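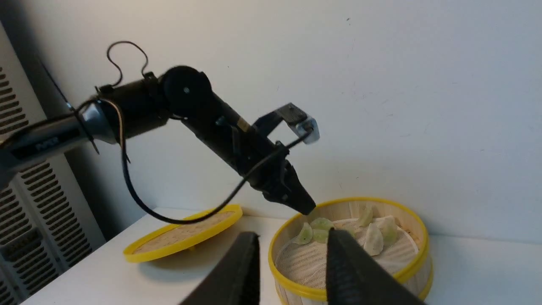

桌上的蒸笼

工作记录,2026年6月14日,星期日
项目:Prernum(产前呼吸与发声课的录音整理)

又是周日,又是我和一堆喘气声。隔壁工位的人请假了,我猜与昨天忘插耳机一事有关。

先记进度。一月份收进来的那批录音全部听完第一遍,共665段,长的十几分钟,短的只有一声“哎哟”,后面紧跟着按停止键的声音。都是学员在家练习时自己录的,不是产房录音,这点要在说明文件开头写清楚,上次有同事听了两段就来问我要不要报警。

分类还是用旧表:低音长呼、哼唱、数数、说话、其他。“其他”已经成了最大的一类,说明表有问题。里面有狗叫,有婆婆在旁边指导(语气很权威,内容和课上教的正好相反),有一位学员从头到尾在骂空调。骂得很有节奏,呼气也够长,按课程标准其实合格。暂时标成“说话”,备注里写“情绪饱满”。

Sneha Kaushik 的意见:不要按声音好不好听分,要按呼气的长度和下巴松不松来听。她带课带得久,耳朵比我准。我问下巴松不松怎么能听出来,她让我自己咬紧牙发一个“啊”,再松开发一个。试了,确实能听出来。走廊里的人也听出来了。

上午
用 Eberhard 切静音段。门限照手册设,结果把最安静的那几位学员整个切没了,剩下的文件干净得像没人来过。门限调低重跑,好了,代价是冰箱的嗡嗡声也算进了呼气,有一台冰箱的呼气长度全班第一。手工去掉。
教训写给下一个接手的人:安静的那些先单独挑出来,别和大嗓门放在一个批次里跑。我去年写过同样一条,翻到了,字迹潦草,显然没打算让自己看懂。

下午
给 Dultano 那边的助产士小组准备试听包,大约200段。他们要求每段附一句话背景:第几胎、孕周、有没有上过课。孕周有不少空着的,有人填“快了”。“快了”不能进表格,发回去问,回信说“已经生了”。恭喜,孕周一栏仍然空着。
写背景那句话时注意措辞。初稿里我写了“该学员控制不佳”,Sneha 划掉,改成“声音偏高,呼气短”。她说得对,我们记的是声音,谁也没资格给别人的疼打分。另外,“尖叫”这个词全部替换成“高音”,查找替换的时候顺手把一位学员留言里的“孩子高兴得尖叫”也改了,现在读起来像声乐老师的评语。已改回。

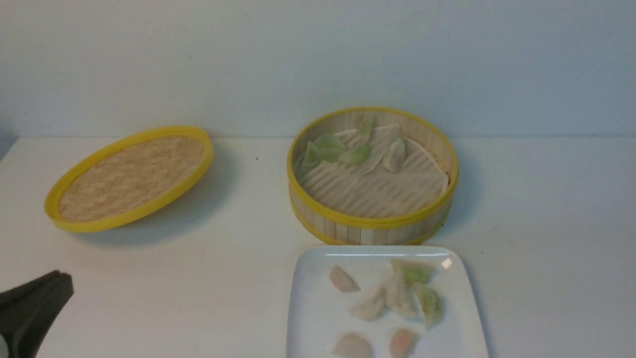
待办
1. 重做分类表。“其他”拆成环境声、旁人说话、无法判断。骂空调那段到底算哪一类,留给周会,估计能讨论掉半个会。
2. 同意书核对。有3份只签了姓没签名,录音先移出试听包,补齐之前任何人不要播放,包括“就听一下”。
3. 和 Platedska 确认存储。旧硬盘上那份备份的文件名全是乱码,内容应该没坏,抽查过几段,喘得很完整。
4. 课堂讲义第二版。原来那句“请自然地发声”删掉,太多人反馈看完之后完全不会发声了。改成具体的:嘴张开,肩放下,往低处哼,哼到没气为止,再来一遍。下面加一行,身体有任何不舒服就停下来,问自己的医生或助产士,不要问讲义。
5. 买耳机。要封闭式的。

零碎
听到最后几段时有位学员练完忘了关录音,后面是她跟肚子里的孩子商量晚上吃什么,商量了很久,对方没有表态。按规定这部分要剪掉,剪了。剪之前听完了,她最后决定吃面。

另有一段标着“练习失败”,整段在笑,两个人,笑到喘不上气。Sneha 听了说呼气很长,下巴也松,让我别标失败。标签改为“哼唱(存疑)”,等新表出来再挪。

Prernum 的共享文件夹请不要再放私人歌单,Eberhard 分不出来,已经给一首情歌算出了呼气长度。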